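Missing Enthorpe hiker found safe

A huge cheer went up outside Enthorpe police station in October when word came that Rimantas Navickas, 61, had been found alive. 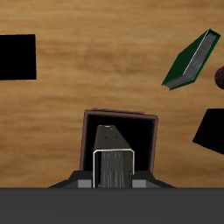
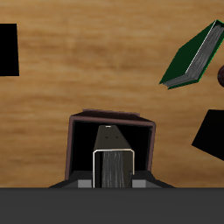 More than 100 people had joined the search in the woods above Prullach. A police dog reached him at 6:40 a.m., 800 yards from the trail, with a sprained ankle and a big smile.

"What a morning!" said Sgt. Zane Dzene, who led the search. "I've never hugged so many strangers."

Navickas was resting at home by evening.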